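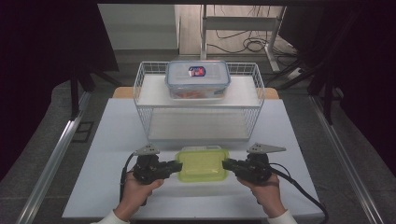 About Us

Myung is a small kitchen storage shop in Westotdale. We sell food containers, lids, wire racks and shelf inserts, and we set up pantries and cupboards for people who would like a hand with it. The shop opened in April, in the former hardware store at 1684 Gotville Road, and has stayed at that address.

Noeline Hinds started the business after fourteen years of running the back kitchen at a school. She does the buying and most of the home visits. Ju-won Song joined her the following year and looks after the shop floor, the online orders and the lid drawer.

What we sell

Most of our stock is clear plastic containers with locking lids. People buy them because they can see what is inside without opening anything. We carry square and rectangular shapes in several depths, and we try to keep the same lines from year to year so that a container bought today will still stack with one bought later. Lids can be bought on their own. If you bring in the container, we will find the lid that fits it or tell you that we don't have one.

We check each lid before it goes on the shelf. The flaps should fold down flat over the side wall, and the rim should sit evenly all the way around.
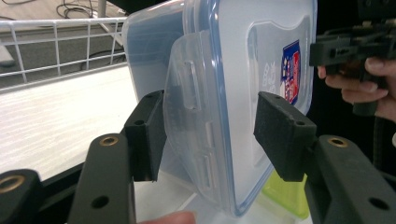

Clear container with a blue-rimmed lid and a locking flap on the side.

We also sell white wire baskets and two-level shelves. These go in cupboards where the space between shelves is too tall for one container and too short for a sensible stack. A two-level shelf keeps the lower row reachable. We recommend measuring the inside of the cupboard with the door open, including the hinges.

Home visits

A visit takes one morning. We empty one cupboard or one section of a pantry, wipe it down, group the food, and put it back in containers that suit the amounts you keep. You are welcome to use the containers you already own. Flat lids with no matching base are set aside in a bag, and you decide what to do with them.

We cover Westotdale, Gotville and Ilura. Visits to Ilura are on Thursdays only.
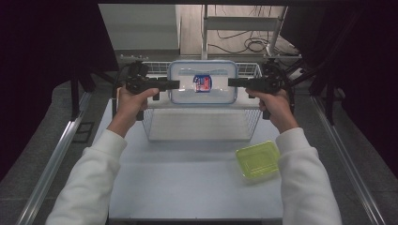
Classes

Ju-won teaches a short evening class in the shop on packing leftovers and arranging a small cupboard. There is a table to work at, and containers and racks are provided. The class is limited to eight people and includes a printed sheet of shelf measurements to fill in at home.
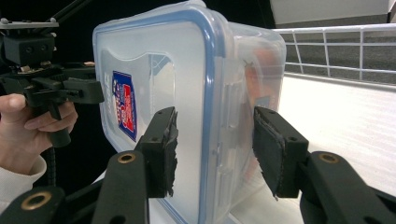
The frosted lid, with latch tabs along the side of the container.

Orders and returns

Orders placed before noon are packed the same day. Unused containers may be returned within 30 days with the receipt. Wire shelves may be returned if they have not been bent to fit.

Page updated Tuesday, December 7, 2021

12 shares | 2 comments

Related pages
Measuring a Cupboard for a Wire Shelf
Replacement Lids: What to Bring In
Home Visit Prices
Holiday Hours

This site uses cookies to remember your cart. By continuing to browse, you agree to our cookie policy.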